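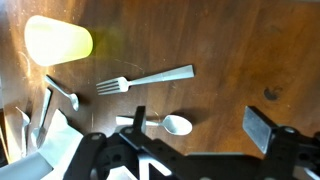 Ashraful Saha thinks the offset is in the wrist and that I am wasting my time on the fingers. He said so twice before I had the covers off, and again by message after he left: check the flange, the pads are fine. I wrote back that I would check the pads first, then the flange, and that he could read the numbers in the morning.

12/10/21

Cell 2, table-clearing task, Skama arm. Complaint as logged by the night shift: picks on flat cutlery land off center, worse on forks than on spoons, cups unaffected. The log gives no time of onset. I would have liked one. The September backup of the calibration file is good, so there is at least something to compare against.

Left the table as set. Utensils were lying in mixed directions, fork close to crosswise, which is a fair test. Small items are where a lateral error shows up. A cup gives you so much width that the fingers can close well off center and the pick still counts as good, so I put no weight on the cups being "unaffected."

Order of work today:

1. Power down, lockout on, tag signed.
2. Air off at the Weerasinghe regulator, line bled.
3. Wipe down fingers, pads and bracket. Dry cloth first, then alcohol.
4. Inspect pad faces and screws.
5. Check finger parallelism with the gauge block.
6. Flange bolts.
7. Wrist camera mount and lens.
8. Power up, home, run calibration, run test picks.

Steps 1 to 3 without incident. The cloth came away gray from the pad face and brown from the underside of the bracket. The brown is table finish, I think. The bracket has been coming down lower than it should on flat picks, which fits with somebody having lowered the approach height to make up for missed forks. I will look for that in the parameter history. If it was done it was not written down.

Pads. The metal face has light scoring in the closing direction, nothing that catches a fingernail. One screw on the pad block turned a little under the driver before it bit. That is a loose screw by my standard and a tight one by Ashraful's. Took it out, cleaned the thread, put on a drop of medium threadlocker, and brought it up to torque with the small driver. Did the others the same way while I was there. Marked every head with paint pen so that the next person can see at a glance if one has moved.

Parallelism. Gauge block between the fingers at half stroke, feeler at the tip. It took the thin feeler at the tip and not at the root, so the fingers are toed out slightly. Retested after the screws were done and the feeler no longer went in. I count this as a finding. Whether it is the whole finding is another matter.

Flange. Ashraful's theory. Four bolts, and all of them held at the stated torque with no movement. Dowel pin seated. No fretting marks around the face. I took the gripper off anyway, cleaned both faces, and refitted it in the same orientation, because once it is apart in my head I may as well have it apart on the bench. Cable loop was slightly tight at full rotation of the last joint. Gave it more slack and moved the tie.

Camera. Mount firm. Lens had a film on it, a haze with a fingerprint in one corner. Cleaned it with the proper tissue. The light on this table is strong from the one side, and the bright part washes out in the camera view, especially on anything pale or see-through. Kirko's manual for the vision package recommends fixed exposure. The cell is set to automatic. I do not know who changed it or when. With automatic exposure a bright cup pulls the whole picture about and the edges of the thin metal things move with it. I have set it to fixed and saved the old value in the notes field.

Asked the office for a blind on that side. They asked whether it was a safety item. It is not. They said to put it in as a request, so I put it in as a request.

Power-up was clean. Homing took two tries, the first stopped on a door switch that I had left on the bypass key. My own fault, and it goes in the log like anything else.

Calibration with the checker plate, 7 poses. Residual came out nearly 4 tenths of a millimeter lower than the last saved run. Most of that I would give to the lens and the screws together, and I cannot split it between them, having done both before measuring either. Poor method. Should have run the plate after the pads and again after the lens. I knew that at the time and wanted my lunch.

Test picks, slow speed, hand on the stop. Forks centered by eye in the fingers, tines clear of the pads. The tablespoon went fine by the handle and less well near the bowl, where the metal curves and the grip rolls. That is geometry and no amount of cleaning will cure it. The pick point for spoons ought to sit further back on the handle. The grasp table is Viltinau's, and I am not going to edit a supplier's table without telling them. Wrote to them, with the pose file attached.

Napkins are still a problem. The paper gets pinched up in folds and hides whatever is under or beside it, and the planner then goes for the fold. Not today's job. Noted under open items, where it has been since the cell was commissioned.

Parameter history, as promised. Approach height on flat items had indeed been lowered, by 2 millimeters, with no initials. Put it back to the commissioned value and reran the forks. They still picked. So the lowering had been covering for the toe-out, or for the haze, or for both, and in the meantime it was rubbing the bracket on the wood. I have locked the parameter page behind the supervisor code and taped a card inside the cabinet door with the correct heights on it.

Open items:

- Blind for the window side, requested.
- Spoon pick point, waiting on Viltinau.
- Napkins.
- Spare pad set, none on the shelf. Order one.
- Recheck paint marks after a week of running.

Sent Ashraful the torque readings for the flange. His answer was that a bolt can be at torque and still be wrong, and he wants the dial indicator on it before he signs. That is a reasonable thing to want. The indicator is in the other building with a flat battery. I have put a new cell in my coat pocket so I do not forget it, and the cell stays at reduced speed until he has had his reading.

Lockout tag returned 16:40. Tools counted back into the drawer, small driver included.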